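Keeping Stock in a Small Shop
Handout 4: Receiving, counting and putting away
Clitilard Evening Program, notes as of 13/08/2020

Welcome back, everyone. Last time we spent a good long while on what to buy, and I promised that this week we would get to the less glamorous business of what happens after the boxes come in the door. I have a soft spot for this part of the course. Most of the shops I have known that got into trouble with their stock did perfectly sensible buying. They simply lost track of what they had bought, bought it again, and then found the first lot behind the paint thinner a year later.

We will keep using Halvorsen, our little hardware and housewares shop, as the running case. You will remember that Halvorsen is open 336 days a year, has one back room, and buys nearly all its small goods from two suppliers, Falik and Oltov. Falik delivers quickly and charges for it. Oltov is cheaper but takes 21 days from order to door, and that gap is going to matter a great deal in a minute.

1. Why keep a written count at all

A stock record is just a running answer to the question of how many we have. It starts with a count, goes up when goods arrive, and goes down when they are sold, damaged, returned to the supplier or borrowed by the window display and never given back (please do write those down too!). The form hardly matters. A ruled notebook is fine, a card on each shelf is fine, a spreadsheet is fine if somebody opens it every day. 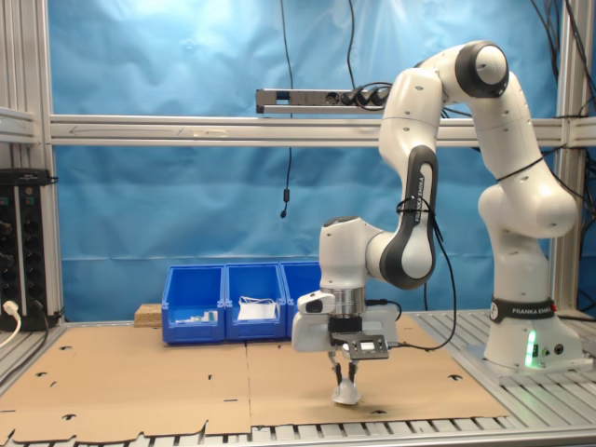 But in a shop that small you can just look at the shelf, came an objection from the second row when I taught this in May, and I thought it was a fair one. For the brooms and the buckets I quite agree. Looking works well for things that are large, few and kept in one place. It works badly for drawer knobs in four finishes, and it cannot tell you anything about how fast they are going.

2. Receiving a delivery

Set aside a proper time for this, and do try to finish one delivery before you open the next.

Step one: find the packing slip and put your own order beside it. You are comparing three things, what you asked for, what the slip says you got, and what is in the carton.

Step two: open the carton and take everything out. I know it is tempting to count the top layer and multiply, but a layer can be short.

Step three: check each pack against the slip, tick it, and write any difference on the slip itself in ink. A note on a separate scrap will be gone by lunchtime.

Step four: deal with small goods in bags. Screws, hooks and washers often come in plastic bags whose labels give a quantity, and for cheap items I would trust the label and open only one bag from each delivery as a check. For a pack of 500 washers, weigh it. Count out a small lot, weigh that, and work up from there.

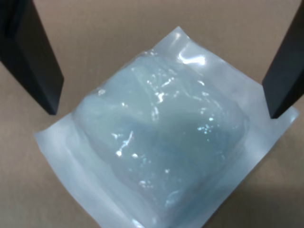
3. When to order again

Now for the arithmetic, and I promise it is gentle. The reorder point is the level at which you pick up the phone. It should cover what you expect to sell while waiting for the new goods, plus a little extra for the weeks when everybody in town decides to hang shelves.

Suppose Halvorsen sells one brass cabinet hinge a day, and suppose it is open every day of Oltov's delivery period. Over those 21 days it will sell 21 hinges. If the owner would like 18 more as a cushion, the reorder point comes to 39. When the card says 39, the order goes out that same day – not at the end of the week, and not when the rep next comes by.

Have a try at home with Falik in place of Oltov, using a delivery period of seven days and the same cushion. Then ask yourself whether the cushion still needs to be that big.
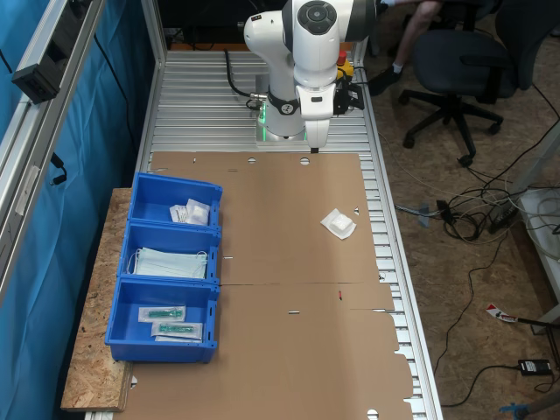 Counting goes faster when you give it a place of its own, and a corner of the sales counter is a poor one, with customers leaning on it and the phone ringing. A plain table in the back is plenty. I like to cover it the way this one is covered, with a flat sheet of brown cardboard over most of its length, and I pencil columns on mine so that counted and uncounted goods stay on their own sides. When the sheet gets too scribbled on, you turn it over and start again.

4. Putting away

Old stock comes forward and new stock goes behind it. That is the whole rule, and it applies to light bulbs and glue every bit as much as to milk. Write the month of arrival on each box before it goes up. 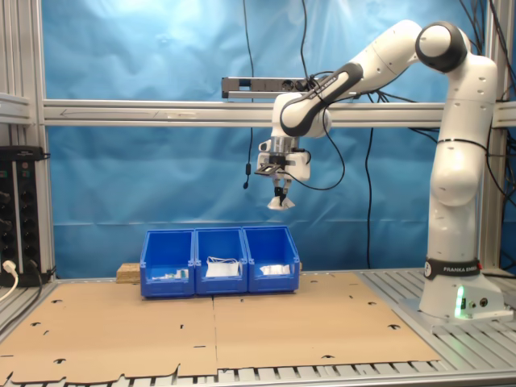 Not everything in a delivery can go straight to the shelf, and the awkward leftovers are where records most often go wrong. Give them somewhere to wait. Three blue bins side by side, like those in the picture, would suit Halvorsen very well: I would label one for goods to go back to the supplier, one for goods that still need a price, and one for anything not on the slip. Empty all of them before the next delivery comes, even if that means a tiresome call to Oltov.

For next time

Please pick one drawer, cupboard or shelf at home or at work, count it, and keep a card on it until we meet. Put down every item that goes in or out. Then count again and bring me both numbers, however badly they match. We will start with shrinkage and damaged goods, and your cards will give us plenty to talk about.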